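4.2 Swapping controllers on the pushing task

So with the gripper question parked (see 4.1), I moved on to the thing I'd really been itching to try, which was running the same arm and the same straight pushing tool under two different controllers. The first is the Cadwaladr position controller that came with our setup at Illorport. The second is Zarisix, the compliant one that Rhodri Probert wrote over one very long December and has been patching ever since. Same block set, same instructions, same operator at the keyboard (me, mostly, though Aled Landeg took the late shifts and deserves a medal for it).

I wanted the comparison to be boring in the good sense. Both controllers got the same target points from the same policy at the same rate, and both were told to keep the tool tip at the same height over the board. We ran 2,319 pushes altogether. I threw out 166 of them before looking at any results, nearly all for network hiccups that froze the arm partway through a push, and I split the rest by controller and by shape of block.

Cadwaladr is fast and it's stiff. Give it a point and it goes there, and if there's a block in the way, well, the block is going there too! On long straight pushes that's lovely. The arm doesn't wander, the path on the plot looks like somebody used a ruler, and I found it very easy to guess what it would do next. Where I stopped enjoying myself was the short corrections. The controller tends to overshoot a little when it's asked to reverse direction, and a little is plenty when you only wanted to nudge something a finger's width to the left.

Zarisix is the opposite kind of animal. It gives when it meets resistance, so a push starts softly and builds up. Rhodri set the stiffness low at first and the tool lagged so far behind its target that I thought we had a wiring fault (we didn't, and I owe him a coffee). After he raised it, the lag dropped to something I could live with, and the small corrections got much cleaner. It still takes its time on long pushes. I timed a batch of 20 on each controller and Zarisix was slower on every single one. 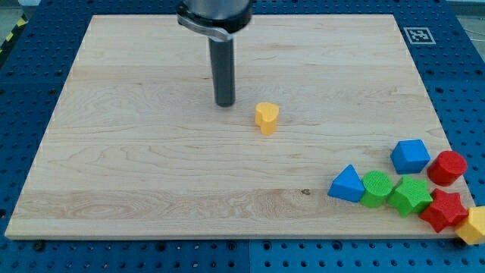 Shape mattered more than I'd bargained for, and it mattered differently for each controller. With a flat side to push against, the two were hard to tell apart. Round sides were worse for both, because the contact point slides as soon as you're off center and then the block veers away. Hearts and stars were where they really split. In Figure 3 the tool is pointing straight down just above the board with the yellow heart close by, standing apart from the other blocks, and an isolated block like that is the easy version of the problem. The hard version is the row at the lower right, where the green star is packed in against the green cylinder and touches the red star on its other side. Pushing one block out of a group like that, Cadwaladr tended to shove the neighbors along with it, while Zarisix more often let the tool ride around a point of the star and settle in the notch.

I don't want to oversell that last bit. Blocks near the border of the board were awkward for both controllers, and I haven't separated that effect from the crowding. Aled thinks the tip shape is doing half the work and that a Zultine sleeve over the shaft would help Cadwaladr catch up. He may well be right, and we've got the sleeves on order. For the runs in Section 5 I stayed with Zarisix at the higher stiffness setting and left everything else alone.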